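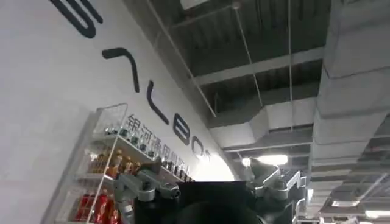
View from the wrist, with both gripper fingers and a clear display shelf against the wall.

Vilard pre-grasp search

April 13, 2020 – by Evaristo Marchetti

Vilard pre-grasp search is a method in robotic manipulation for choosing an approach to items on crowded shelves. It was developed by Liliana Caputo at Zinton. Only a wrist camera is used; the arm tilts through 10 set poses, and each view is scored for glare and for how much of the target the fingers hide.

Caputo tested the method over 1,048 trials. Failed grasps fell by 17 per cent against a fixed approach, mostly on bottles and jars. Clear shelving remains a weak point – edges seen through a side panel are often placed at the wrong depth.

Related articles
Caputo score
Pernira shelf set
Eye-in-hand camera
Grasp planning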